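Home Storage and Casework - Unit 3 handout
Cabinets with doors, drawer over. Bring this to the workshop, we start at 9.
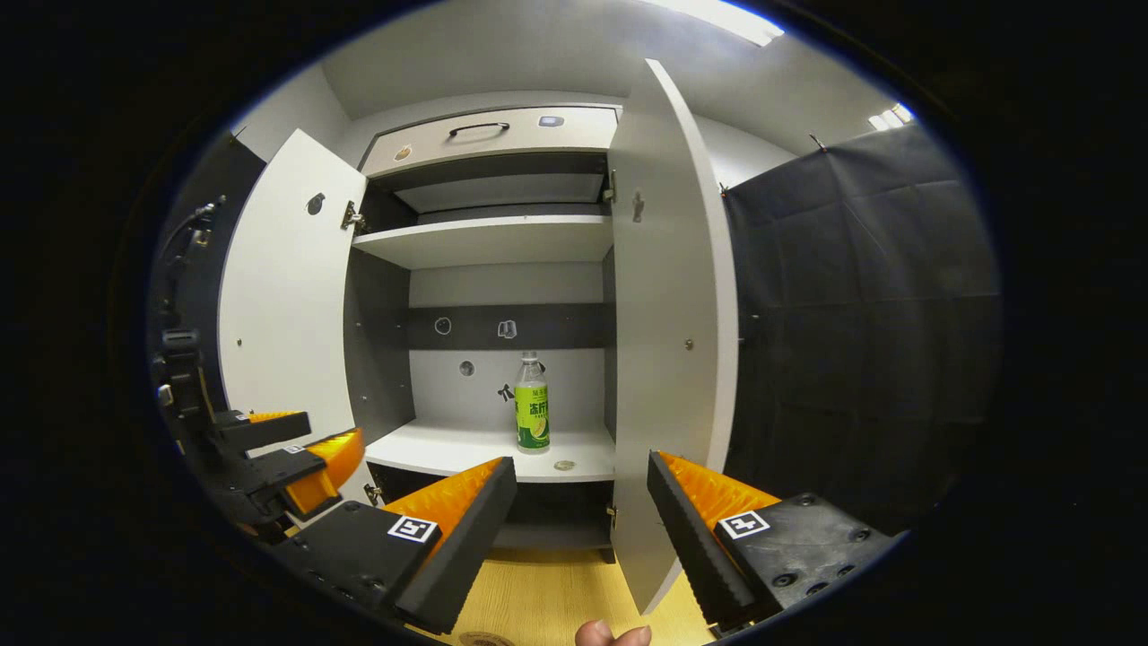

What should go on the lower shelf of a two-door cabinet?
Heavy things and things that can leak. Bottles, cleaning liquids, anything you would not want tipping over at shoulder height.

Terms for this week

Carcass - the box itself, sides, top, bottom, back.
Shelf, fixed or loose. Fixed shelf holds the sides square, loose one just carries weight. Know which you have before you take it out.
Back panel - often a different color from the shelves. Thin. Does more work than it looks, keeps the carcass from racking.
Inner face of door - the side you only see when it's open. White on plenty of units, shows every fingerprint.
Edge - the narrow side of the board. May be a different color from the face, e.g. gray on white.
Lock plate - small plate on the drawer front, to one side of the handle in the unit we look at.

Doors

Open both before judging the inside. One door open = you miss the hinge side completely. Hinges: look where the door meets the frame, top and bottom. Loose screw, door drops, then it rubs. Tighten top hinge first, close, look at the gap, then the bottom one.
Holes left in a door from an old knob - fill or cover. A hole in the back panel may be for a cable, ask before filling.

Puvine handout says wipe doors first, shelves after. We do shelves first. Either is fine in the test as long as you say why.

Emptying and putting back

1. Drawer out or shut, never half open.
2. Top compartment, then middle, then bottom. Bottom one is dark on most units, take a flashlight.
3. Small stuff - coins, discs, caps, screws - gets its own dish. Small flat things at the front edge of a shelf are the first to get swept onto the floor.
4. Bottles upright, caps checked, label facing out. If you can't read the lable, go by the picture on it but don't guess what's inside, set it aside.
5. Dry cloth last.

Stickers: leave any on the drawer front or back panel until you know what they're for. Could be a part number, could be somebody's labeling system.

Reading: Rutherford booklet, the chapter on shelf loads. Skip the Multwood table, it is for thicker board then we use. The Sarano sheet has the hinge drawings.

Homework for March: one cabinet at home, around 100 words, what is on each level and what you would move. Sketch it with the doors open - no rulers needed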